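Tagged: Comics > Reading Order & Collecting

Where do I start with Vurketti, and is the 1996 reboot really that bad?

Juniper Rosenthal
30 November 2022

Okay so I need some help from people who know this stuff better than me. My uncle gave me a long box of comics he didn't want anymore, and a big chunk of it is Vurketti. I had never heard of her before. I read one issue standing up in the hallway, then I sat down on the floor and read four more, and now I'm kind of obsessed?

My problem is that nothing is in order. I've got some of the older black and white ones with the cheap paper, a bunch from the reboot, and one fat paperback called The Namberg Winter that seems to be set in 1887 and has her as a completely different person with the same name. In one issue she can walk through walls. In another she can't even get out of a locked cellar and has to wait for the guy with the lamp (Fula? is he her brother or her sidekick or what?). I thought I was missing pages.

I also looked around online a little, and everyone seems to hate the 1996 reboot and call it the death of the series. But I liked those! The art is ugly in places, sure, and her coat has way too many buckles, but the story moves. Am I reading it wrong? Should I go back and do the originals first? And is it worth tracking down the missing ones, or is there a collection somewhere? I don't have tons of money for this, so please don't tell me to buy everything.

Marcelino Cordeiro

Welcome to the club, your uncle has good taste even if he gave it away.

Fula first, as he confuses everyone. He isn't her brother and he isn't exactly a sidekick. In the original run he's the lamplighter who finds her in the canal in the first issue, and he's the only one who can see her when she's "thin," which is what they call it when she goes through walls. The light from his lamp makes her solid. So that cellar issue you read makes sense once you know that: she's stuck solid because somebody left a street lamp burning outside the grate. You probably have the second part of a two-parter. The first part explains the lamp, and the second part just assumes you bought it, which used to make me furious as a kid.

Now the order. You can do it by publication or you can do it by story, and I've done both, and I'd go with a mix. I reread the whole thing last January when I had the flu and had nothing better to do, and this is the way I'd hand it to a friend:

1. The original black and white run, as much as you have. Don't worry about holes. Most of them are one-and-done stories, and the only ones you really want together are the canal story, the cellar two-parter and the one at the opera with the twins.

2. The Namberg Winter. It came out late, but it sits best right here. She's a different person with the same name for a reason, and I'm not going to say the reason, but pay attention to the old woman who sells chestnuts. I didn't on my first read and I felt like an idiot afterward. It's slow, and the middle section is mostly people sitting in kitchens being suspicious of each other. Make yourself something to drink and give it an afternoon. 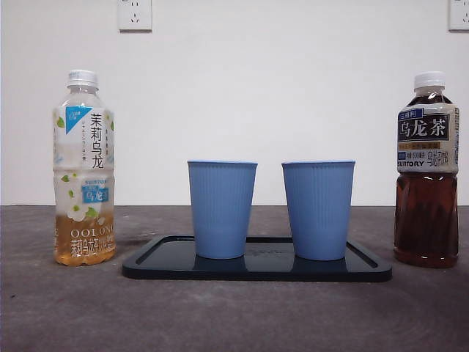
3. The reboot, all the way through, with no skipping. I'll get yelled at for this, but the first half of it is good. They made her angrier and gave her an actual villain in Magalhães, who in the old books was only a tax collector who showed up now and then to be rude. The reboot turned him into the man who built the city's lamps, so every light in the place belongs to the person who wants to catch her. That's a great idea! The trouble comes near the end when they bring in the moon people. You'll know when you hit it.

4. The little one-shot that came after, if you ever see it. It's just her and Fula on a train. Nothing happens and I love it.

As for why people hate the reboot, a lot of it is the walls. In the old books she could only go thin in the dark, and then in the reboot she does it in full daylight in the very first scene with no explanation at all. If you'd been following the rules for years, that felt like the writers never read the thing. You came to it fresh, so of course it didn't bother you. I've come around to it myself (the explanation does show up eventually, it's in the lighthouse issue, and it's fine).

On money, don't chase the early ones in good shape. Beat-up reader copies turn up in the cheap bins all the time. I got most of mine that way, and half have somebody's name written on the cover in ballpoint.

Cleiton Barbosa

reboot is trash, dont bother. read the originals and stop. moon people, come on

Cauã Fagundes

I mostly agree with Marcelino, but I'd swap two things around. I would NOT read The Namberg Winter second. It gives away who Magalhães is if you're even a little bit awake, and then the big reveal halfway through the reboot falls flat. I read them the way they came out, and that reveal got me so good I missed my bus stop. If you've already read some of the reboot and liked it, finish that first while you're excited and save the winter book for later. The chestnut lady hits harder that way too.

Also, about Fula: there's a whole argument about whether he's even alive in the first run. Nobody else ever talks to him directly until the opera story, go back and check. I think it's a coincidence and the writer just wasn't very good at crowd scenes, but my friend Benedito Trindade will fight anybody over this, and he has pages of notes. He's also the one who told me that the print run on that train one-shot was only 1000 copies. I have no idea where he got that, so take it for what it's worth, but I can say I've seen it for sale exactly once and the guy wanted 60 bucks for it with a torn back cover. I passed and I've regretted it ever since.

I've never come across a complete collection. There's a paperback with the first stretch of the black and white stories in it, and the library near me had it through interlibrary loan, so try that before you spend anything. The printing is pretty dark, though. Some of the night scenes are just a black rectangle with a word balloon in it, which is a shame in a series that's all about who's standing in the light.

One more thing. Check whether your reboot issues still have the letters pages. The readers were already fighting about the walls and the buckles back then, and some of the letters are funnier than the comic. Which issues did your uncle's box have, by the way? If the lighthouse one is in there, I'd love to know if it's the version with the extra two pages at the end, because mine doesn't have them and I've only ever heard about them from Benedito.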